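Osthorpe Museum placement: project report

Group: Hanyu Su, Violeta Navarrete, Lăcrămioara Surdu
Supervisor: Solène Pichon
Handed in December 21, 2025

1. What we were asked to do

Look at one temporary exhibition, start to finish, and say how well it works for people who walk in knowing nothing. We picked the Wultilska show at Osthorpe, mostly because it was free with a student card and open late. Wultilska was a small salt town, upland, gone by the late medieval period. Most visitors have never heard of it. Neither had we.

The exhibition fills the two upstairs rooms plus the landing. Pottery, salt pans, a lot of lead weights, some textile scraps in drawers you have to pull out yourself. 50 objects on the printed list. The loans come from the Langlois collection and the rest is Osthorpe's own.

2. Method

Three visits each. One to go round as normal visitors, one to read every label properly, one to sit on the bench and watch where people stopped. We also asked 18 visitors a short set of questions on their way out. Two of those only half finished (bus). We kept their answers for the first part and left them out of the rest.

Interview with Zdeňka Brabec, who wrote the labels. Very helpful, gave us an hour and her early drafts. Notes in appendix B.

3. What we found

The landing. Big map, nice colours, no scale. Hardly anyone we watched stopped at it, and then in room one they turned back to find out where the place was. Map needs to be inside the room, next to the first case.

Room one is the strongest bit. The salt pans are laid out low, so children can see in, and the label tells you what a day's boiling was like in plain words. Several people read it aloud to each other. Violeta timed her own reading and it was fine standing up, no sore neck.

Room two gets muddled. It tries to do trade, religion and the end of the town in one go. The lead weights are lovely but they are set out by size, and the label talks about them by date, so you are hunting up and down the row. Case 19 has no label at all on the left side. We asked and it is apparently being reprinted.

The drawers. Good idea, badly signed. From the bench Hanyu saw family after family walk past. Once one person opens a drawer everybody does. A small sign saying "please open" would sort most of this out.

Visitor answers: most people liked the salt pans best. Most could say what the town made. Far fewer could say when, which we think goes back to the labels in room two. One person thought Wultilska was a person. Fair enough, the title panel doesnt say it was a town until the second paragraph.

4. The handling table

Osthorpe wants a handling table for the spring and asked us for a page of ideas. We called our plan Tella so it had a name on the shared folder. Replica weights, a piece of modern salt-glazed pot, a rubbing sheet. Nothing original comes out of the cases.

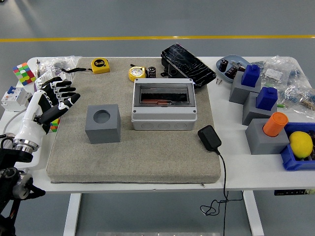

Replica weights need a soft surface or the noise in room two will be awful, it has a hard floor and everything rings. We would go for one big felt pad over most of a white table, beige-gray and speckled like this one, since dark lead-coloured pieces will show up well on it and crumbs of salt wont. Ours should stop short of the front edge though, small children pull on anything that hangs over. Puzzles at one corner would be good for younger ones, something with bright squares of colour, but a 4x4 cube is too hard for the under-sevens and we would swap it for a simple map jigsaw.

Staffing: one person at the table at all times, weekends and school holidays only. Lăcrămioara has done a draft rota, see appendix C. It dose not cover lunch yet.

5. Recommendations

Move the map into room one.
Say "town" in the first line of the title panel.
Put the weights in date order, or rewrite the label so it goes by size.
Signs on drawers.
Split room two with a screen if there is money, otherwise a change of wall colour for the last section.

6. Problems with our own work

Small number of visitors, nearly all in the afternoon. No school groups, we missed the only booking. Our question about "the story of the exhibition" was too vague and people just said it was nice. We should have tested the questions on each other first. The bench is also in a poor spot, you cannot see the far end of room two from it, so our notes on that section are thinner than the rest.

Appendices A to C are in the shared folder. Appendix A still needs page numbers, Violeta is doing it.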